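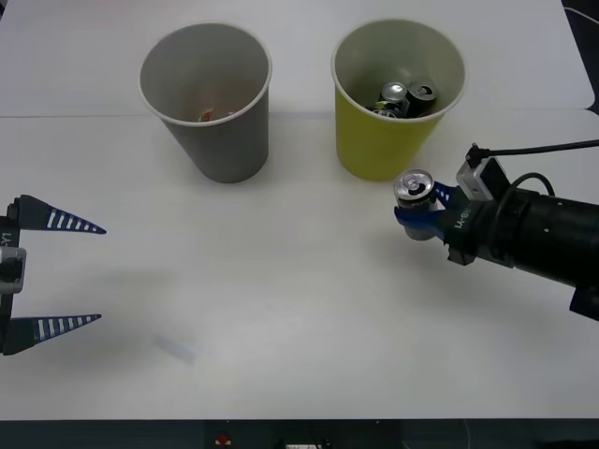
Household Tasks Group, Rullisdale Workshop

14/07/2022

Can sorting again, both arms on the white table. Cans go in the yellow cup, everything else goes in the gray one. Three cans in yellow and the right arm holding the next one just off the rim, left arm sitting there wide open with nothing to do. The gray cup has one little orange-brown thing at the bottom, so the left side isn't exactly overworked!

Taras keeps asking me if this means he can stop clearing up the break room. Not yet, sorry. We've logged 48 runs since June and I'd still say a bored teenager beats us on speed (and on grumbling, probably). What I do like is the grip. The blue fingers hold a can upright really nicely now, and I've quit hovering over the stop button every time it closes -- well, mostly.

My worry is the yellow cup filling up. The cans lean all over each other in there, and the planner still thinks of the cup as an open hole. Oanh wants to try 4 cans as the limit and then call for a fresh cup. Edivaldo says just get a bigger bin, and for a real kitchen he's right, but I want to see the tight version work first.

To do: wipe the bluish smudge off the table, lower left. Ask Kgomotso if the Grastley script can log the release height. Rerun with the cups swapped, gray on the right, and see if anything falls apart.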